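I've been marking at my dining table for years now, and I finally have the evenings under control! What follows is everything that has helped me get through stacks of paper, pens that die mid-sentence and the general drift of classroom stuff into the house. Most of it costs next to nothing. If you teach (or live with somebody who does), pinch whatever looks useful.

## Give the marking a home

For the longest time mine lived in a pile beside the toaster, and yes, there was jam on it. Now I have a shallow Uzor tray for each class, stacked on the sideboard, and the papers go from schoolbag to tray before I've even put the kettle on. Label the *front* edge of the tray. Labels on top vanish the second you stack another one over them.

- One tray per class, never one per assignment
- A bulldog clip on anything already marked, facing the opposite way to the rest
- Late work goes on the bottom, with the date pencilled in the corner

The clip trick came from my colleague Lukian Ivanyshyn, who teaches Year 9 geography and can pick up his marking exactly where he left off after a week away. I've copied him ever since and I love it.

## Look after your pens

Gel pens hate being stored tip up. Mine sit tip down in a Firkberg jar with a circle of felt in the bottom, and they start writing first go. A stubborn ballpoint will often come good if you scribble on the rubber sole of a clean shoe, which sounds daft until you try it!

Ink on the tablecloth: dab (don't rub) with a little methylated spirits on a cotton ball, keep a folded tea towel underneath, and keep moving to a clean patch of towel. Test a hidden corner first, and keep it well away from the stove and from varnished timber. I have a pale ring on my table that will be there forever.

## Make a laminated comment card

This is my favourite thing on the whole page. Write down the remarks you make over and over ("Where's your evidence?", "Read this sentence aloud", "Lovely opening, now keep going"), number them, and give every student a copy to glue inside the cover of their workbook. Then you write a 4 in the margin and move on. My hand stopped aching within a fortnight.

For the copy on the fridge I used a laminating pouch and rounded the corners with nail scissors, as sharp plastic corners are murder on fingers. Leave a good border of clear plastic past the paper or the damp gets in.

## Set up the marking corner

A lamp on the left if you're right-handed, on the right if you're left-handed, so your hand doesn't throw a shadow over the page. I use a 800 lumen bulb and find it plenty. The chair matters more than the desk, and a rolled towel behind the small of your back will do until you can afford a better one.

Keep a computer for typing up marks if you can, but close everything except the spreadsheet. I save mine with the class name and the month, so "9B September" sorts itself out without any fuss, and a second copy goes on a USB stick that lives in the cutlery drawer.
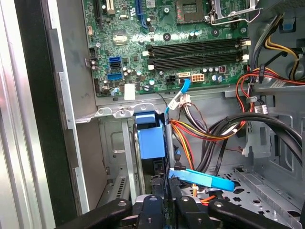 ## Snacks that don't leave fingerprints

Essays and cheese Twisties don't mix. I'm a Stilton and cracker person myself, so I've had to get disciplined: cut everything into cubes before you start, put out toothpicks, and keep a damp face washer on a saucer beside you. Grapes straight from the freezer are brilliant in warm weather. Tea goes on a separate little stool, *below* the height of the table, so a knocked mug can't reach the paper.

## Save the backs

Spare worksheets pile up at a frightening rate. Every end of term I cut the blank-backed ones in half, square up a stack of 200, clamp it between two offcuts of pine and brush three thin coats of PVA down one edge. I use Collo, but any white craft glue should do. Let each coat dry before the next and leave the clamps on overnight. You get a proper tear-off pad for shopping lists and spelling practice, and the kids fight over them!

The clamps need a strip of baking paper between timber and glue. My first pad is still attached to the pine.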